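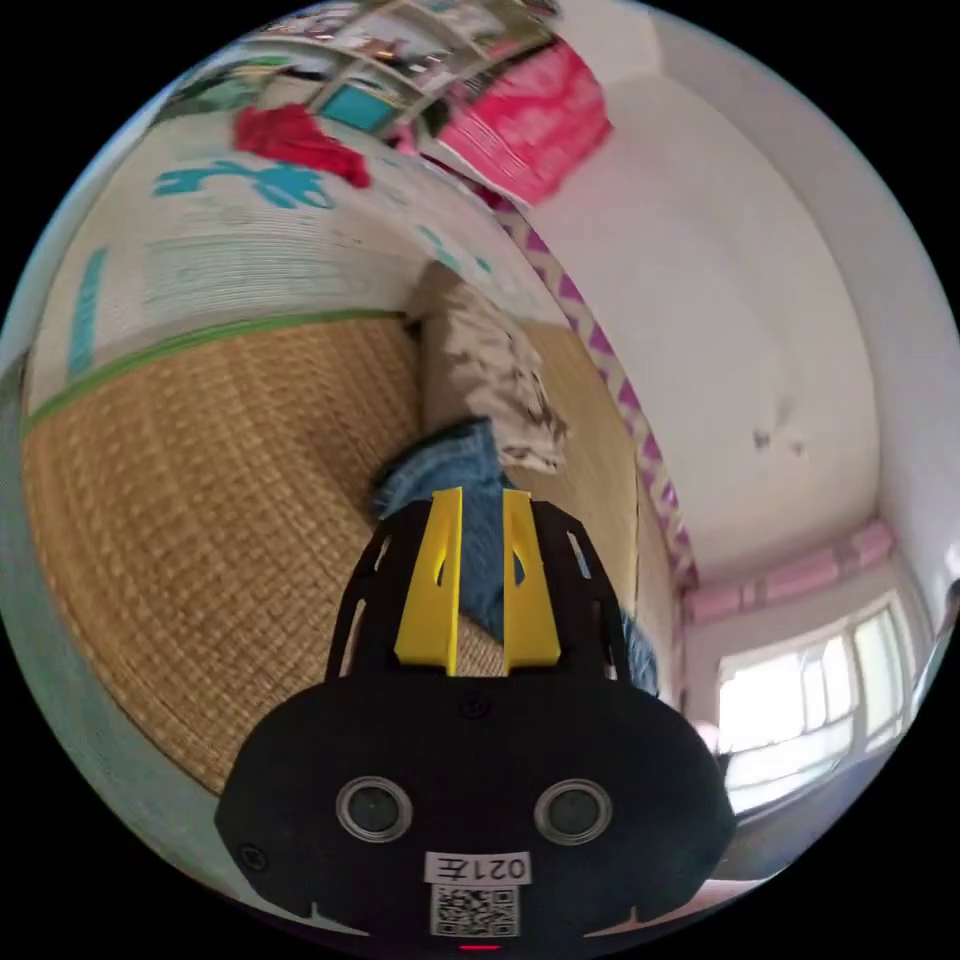

The yellow-fingered gripper and the jeans, laundry task

Reterby Robotics Club, Grullotville
Minutes of the meeting held on 5th August

Chair: Wojciech Chmielewska
Minutes: the club secretary

1. Previous minutes
The previous minutes were read and accepted with one correction. The entry fee for the Grurberg student competition is 60 per team and it was written as 60 per member. The secretary apologises for this mistake.

2. Laundry task
The chair reported on the recordings for our competition entry. The club has now 983 recordings of picking up and folding clothes by hand-held gripper. The organisers ask for a minimum of 500, so we are on the safe side, but not all of ours can be used. In many of them the operator turns the wrist too fast and the cloth is lost from view.

It was discussed whether jeans should stay in the task. One member finds them too heavy for beginners and proposed to keep only shirts and towels. The chair answered that the rules speak of "everyday clothes" and that denim is the most everyday cloth he can think of. It was put to the vote and jeans stay.

The members agreed on the following for all next recordings:
Clothes are dropped on the tatami from waist height and are not arranged by hand.
The operator begins each recording with the fingers open.
The window must be to the side of the operator, as strong daylight makes the cloth edges difficult to find later. 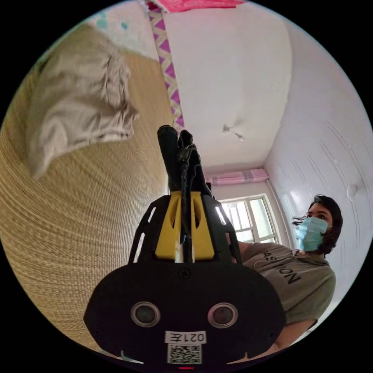 It was also asked that operators say their name and the type of cloth aloud before they start, so that the person who sorts the recordings does not need to guess. Last month 4 recordings had to be deleted for this reason.

3. Software
The sorting program, which we call Lombardi, still stops when two recordings have the same name. The younger group will try to repair it as their exercise. The chair will help them only if they ask.

4. Competition
The final is in November. Travel to Grurberg is not yet booked. The secretary will compare the train and the bus and write to all parents.

5. Other business
The key to the cupboard is missing again. Members are kindly asked to look in their bags.

The next meeting will be announced by e-mail.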